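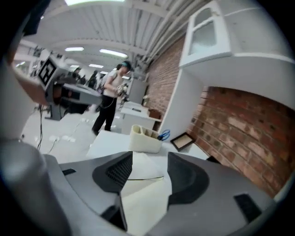 Gripper work at the Clornside office, with the pen holder and scissors on the table.

Office tidying goes to the machines, once the staff have shown them how

Workers at Tikell's office in Clornside have been told that a robot will eventually clear their desks for them. In the meantime they are clearing them more often than they ever have in their lives.

The firm, which looks after supplies and post for small businesses, has spent the summer teaching a tidying system called Gellik to do the jobs that get left until last: putting pens back, squaring up trays, finding the scissors. The teaching is done by hand. Staff pick up a gripper, use it to move an object from one place to another, put the object back where it was and do it again. The recordings go off to Pesonen, the company that makes Gellik, and some weeks later a slightly better version of the software comes back.

Shifts with the grippers last two hours, with a break in the middle that was added in the second week after complaints about wrists. Those taking part are excused from the phones, and this has done more for recruitment than the hourly supplement. One member of the accounts team said she had signed up to get away from the invoices and now dreamed about pen holders.

"I've been here eight years and I never once put the scissors back," said another. "Now I do it all morning and someone writes down whether I did it nicely."

Doing it nicely has proved to be a matter of opinion. Early recordings were sent back by Pesonen with a note saying that the staff were too quick, and that several of them had a habit of nudging things into line with an elbow. Gellik has no elbow. A further note asked people to stop apologising to the objects when they dropped them, as the sound was being recorded too.

The company says no jobs will go. Its post room and front office staff have been promised that in writing, along with first refusal on three new posts checking the machine's work when it arrives. The staff side has welcomed the letter and asked what happens after the first year, a question the letter leaves alone. A reply is expected in August, when most of the people who asked will be on holiday.

There have been changes to the working day already. Desks used for recording have to be set out the same way at the start of each session, so the habit of leaving a mug wherever there is room has come under some pressure. A shelf has been set aside for things that must not be moved. It filled up in a morning, and a second shelf is under discussion.

The cables are a sorer point. Staff who do not take part in the sessions have asked for them to be kept off the floor near the way to the kitchen, and managers have agreed to look at it. Managers have also agreed to look at the noise, the borrowed chairs and the matter of who is supposed to pick up the bits of tape at the end of a shift. Tidying up after the tidying sessions does not currently attract the supplement.

Pesonen's engineers visited last month with a working arm and let it loose on a desk for the afternoon. It put nearly every pen away, and it put the stapler away with the pens, and then it waited beside a crumpled receipt for so long that somebody took pity and threw the receipt in the bin. The engineers described the visit as very useful. The person who binned the receipt was asked to fetch it out again and repeat the movement with a gripper.

Tikell hopes to have one arm in daily use at Clornside by next spring, starting with the table by the post room. Sign-up sheets for the autumn sessions are on the noticeboard, underneath the rota for washing up, which remains a job for people and has three names on it.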